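Last updated: October

The door that eats an afternoon: inside the Prestbridge simulation club

At a quarter past three the computer lab at Prestbridge fills up fast. Backpacks land under the desks, somebody props the window open with a dictionary, and within minutes the big monitor at the front is showing a two-armed robot in a kitchen that exists only as software. The club has 40 members this year, its largest group yet, and on the day I visited nearly all of them had an opinion about a door handle.

"Everyone wants to start with something flashy," says the club's captain, a senior who joined as a freshman because a friend needed a ride home. "They want it to cook dinner. And then they try to open one door and they're hooked, because a door is so much harder than it looks!"

The students are getting ready for the Ombridge Challenge, an online contest for high school teams. Each team writes the control program for the same simulated robot and sends it through a house full of small jobs. The rooms come with wild color schemes, and the program has to cope with all of them. Points are given for finishing a job, taken away for bumping into things, and (this is the part that makes the team groan) lost again for running over time.

The job of the week was getting a gripper to a handle without scraping the door on the way in.

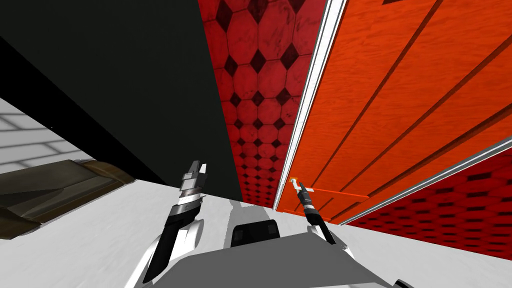
The right gripper at the door handle in the red-tiled room.

"I love this view," says the junior who handles the right arm's approach path. "You can see both arms at once, so you can tell what the left one is up to while you're worrying about the right one. For weeks we only watched the right arm. Then we checked the log and found out where our bump penalties were coming from, and it was the other arm, swinging around like it was at a concert."

The fix was a short routine that parks the left arm in a safe pose before the right one moves. She wrote it on the bus, on the back of a chemistry handout, and she's still delighted with it. "It's maybe the simplest thing in our whole program. It saved us more points than anything else we did that month."

Nobody on the team had programmed an arm before joining. The club teaches from a workbook called Limsakul, a set of exercises passed down and rewritten by each year's students, with margin notes going back to the first group. New members begin by moving one joint at a time. After that they move the whole arm to a point in space, and after that they learn why the elbow always ends up somewhere they didn't want it.

"The elbow chapter is a rite of passage," the captain says. "There's a drawing of a sad robot on the first page and every class adds something to it. It has a hat now."

The software they run on is called Vavico, and the club gets along with it pretty well. Its best feature, according to a sophomore who looks after the test records, is that a bad run costs nothing. The team has logged 2,735 attempts since school started. He keeps them in one enormous spreadsheet, color-coded, and scrolls through it for me with real pride.

"If this was a metal robot we'd have broken it by the second meeting," he says. "Here you hit reset and you're back. You can be really brave with your ideas."

He also likes the close camera, the one that looks out over a gripper. The wide view tells you whether the arm is headed to the right neighborhood, he explains, and the close one is for lining up.
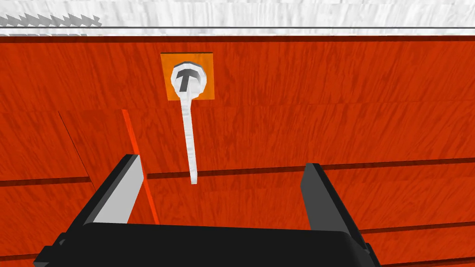
Close camera: fingers spread, with the white knob and its long stem ahead.

"See how the stem comes down between the two fingers? That's what we want to see," he says. "If it's way over to one side, the arm should back off and try again. Our first version just closed anyway and hoped for the best."

Teaching the program to back off took most of a month. The students argued over how far off center was too far, and at one point there were two rival versions on two sides of the room, each with its own fan club. They settled it by running both 68 times overnight and comparing scores in the morning. The more patient version won, though its authors admit it's slow.

Slow is the big worry now. The contest limit for the door job is 119 seconds, and a cautious arm that retries twice can eat up nearly all of it. The junior thinks she can shave time from the first swing, when the gripper is still far from anything it could hit. The captain would like to speed up the retries. Both plans are on the whiteboard, with arrows, and a third one has been erased so hard it left a smear.

I asked what they'd tell a student who is curious but nervous about joining.

"Come sit next to someone," the junior says. "You don't have to type anything the first day. Just watch it miss a few times, and you'll start having ideas about why. I couldn't sleep after my first meeting, I had so many ideas!"

By five o'clock the window was shut again and half the lab had cleared out. The sophomore was adding a new column to the spreadsheet, and the captain was asking whether anyone had tried the left hand.

Comments

My daughter is in this club and I can confirm that we talk about elbows at dinner. Great article.

Does the team share its retry code anywhere? We're entering for the first time with a much smaller group and we're stuck on exactly this.

I was in the first class that used the workbook. So happy the sad robot is still there. Who gave it the hat??

We had the same left arm problem last season. Parking it first helped us too, but check that it isn't blocking your wide camera.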